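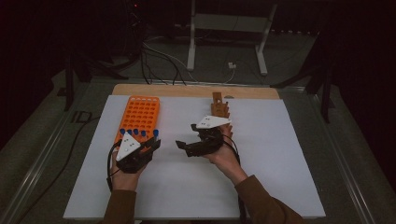 Test tube racks end up in more homes and classrooms than you might think, and every fall our inbox at Trikamley fills up with the same friendly questions about them. So we sat down with a pot of coffee and wrote out the answers properly. Most of them come back to the same small habits: put the rack on a plain, light surface, turn it lengthwise so the rows run away from you, and fill it from one end. An orange rack on a white board is very easy on the eyes, and blue caps lined up together in one row can be spotted from the other side of the room.

Which way should the rack face?

Lengthwise, with a short end toward you, is what we like for most table work. You reach the front row without leaning over anything, and there's space left on the board for your notes or your tray. If two people are sharing, turn it sideways and sit across from each other. Myfanwy Jenkins, who runs our Saturday classes in Liltville, swears by sideways for younger kids, and she has seen a lot more elbows than we have!

Do I need to fill every hole?

Oh goodness, no. A rack with a few tubes in it is a perfectly happy rack. Start at the front and work back, and leave an empty row between groups if you're keeping two kinds of sample apart.

Why do you sell the caps in colors?

So you can sort at a glance. Pick one meaning per color and stick with it for the whole project – blue for water samples, say, and something else for soil. Write your key on a card and tape it to the board, even if you're sure you'll remember. (We were sure, too.)

What do you put under the rack?

A large white board, big enough to cover most of the table. Drips show up right away, small labels don't disappear into the wood grain, and you can lift the whole thing off at dinnertime if the table has other duties. The board in our Arriaga set wipes clean with warm water and a drop of dish soap. Please skip the scouring pads, which leave scratches that hold on to every bit of food coloring you will ever spill.

How do I wash the rack itself?

Take all the tubes out first, then soak the rack in warm soapy water for 20 minutes. A thin bottle brush takes care of the holes. Shake it well and let it dry upside down on a towel overnight. We don't recommend the dishwasher for the Monder racks, as the drying heat can warp them.

My tubes wobble. Is something wrong?

Usually it's a mix of sizes. Slim tubes will lean in a hole made for wider ones, and they do no harm that way as long as they're capped. If they're the tubes that came with your rack and they still wobble, write to us and Raíssa Rezende will sort out a replacement.

Can I carry the rack with the tubes in it?

Yes, with caps on and both hands on the rack. For anything farther than the next room, we'd pack the tubes separately.

Can I return a rack I've used?

Unused racks can come back within 22 days. Used ones we can't resell, but do write if yours arrived cracked or with a rough hole, and we'll make it right.

Page last updated 18/11/2025.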